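Le bac gris, ou comment j'ai cessé de perdre mes affaires

Chez nous, tout finit dans un bac. Les gants dépareillés, les piles, le courrier de la mutuelle, tout !

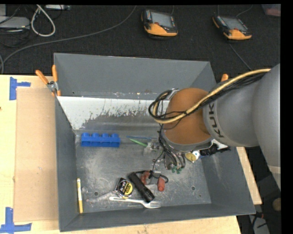
J'ai grandi avec une mère qui rangeait par couleur (véridique) et j'ai longtemps cru que c'était ça, l'ordre. Puis j'ai emménagé avec Bartosz, qui jette tout au même endroit et retrouve ses clés avant moi. Vexant.

Alors j'ai essayé sa méthode pendant 91 jours : un seul grand contenant dans l'entrée, pas d'étiquettes, pas de petites boîtes dans la grande boîte. La première semaine, j'ai fouillé pendant un quart d'heure pour un ticket de pressing et j'ai failli tout renverser par la fenêtre. Et puis on s'y fait ! Le soir, je vide mes poches et je passe à table.

Une seule règle, quand même : en avril, on trie. L'an dernier, j'y ai retrouvé 14 stylos, dont presque aucun n'écrivait, et la carte de bibliothèque que j'avais déjà fait refaire deux fois.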